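4.2 Changes in the disassembly task

Before the cell was installed, each of the eight people on the Murnton line took a computer from the pallet to the sorting bins alone. One worker opened the case, pulled the drive and the memory, cut or unplugged whatever was in the way, and logged the parts. In the first month of our fieldwork the line handled 2264 desktop machines this way. Workers described the job as dull but their own. They set their own order of steps, and the quicker ones used the time they gained to help with machines that had jammed latches or stripped screws.

The cell, which staff call Trusow after the firm that supplied it, took over the handling of drives and memory modules. These parts now pass through molded gray holders with slots (Figure 3). The worker still opens the case, clears the cables and decides whether a machine is fit for the cell at all.

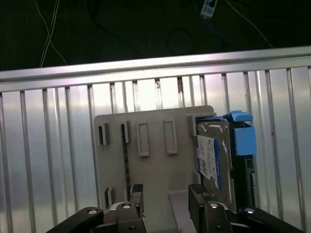
Figure 3. Hard disk drive with blue latch pieces in a slot of the drive holder panel, with the gripper fingers in front.

Rhydian Griffiths, the shift lead, told us that the holders caused more talk in the early weeks than the arm did. A part left a little crooked in its slot stopped the cell, and the stop was logged against the station and the person signed in there. Workers began to check each other's holders before a run, a step that appears in none of the written instructions. By April it was a fixed habit on both shifts — new staff learned it on their first morning and took it to be part of the procedure.

Cables were a second source of extra work. In the hand process, a loose bundle could simply be pushed aside with the back of the hand. With the cell, the path to each part has to be clear before the run starts, and preparing a case took longer than the plant had planned for.

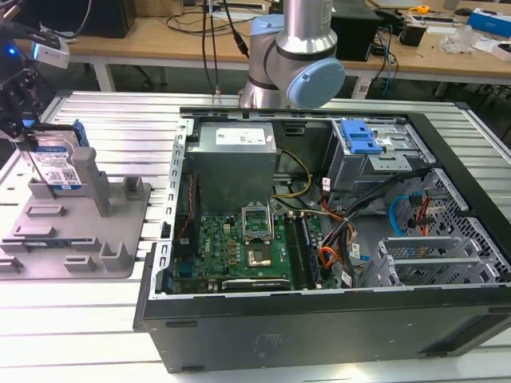

Opinion on the line was divided over whether this preparation counts as skilled work. The job grade was set under the old process and lists removal of parts as its main duty. Gwion Gape, who had dismantled machines by hand at the Vilela site before moving to Murnton, said he now used more judgment and had less to show for it at the end of a shift. Two others preferred the new arrangement and mentioned sore wrists under the old one. Management had promised a review of the grade once the cell reached 50 machines per shift. The target was met during our stay, and the review had not started when we left.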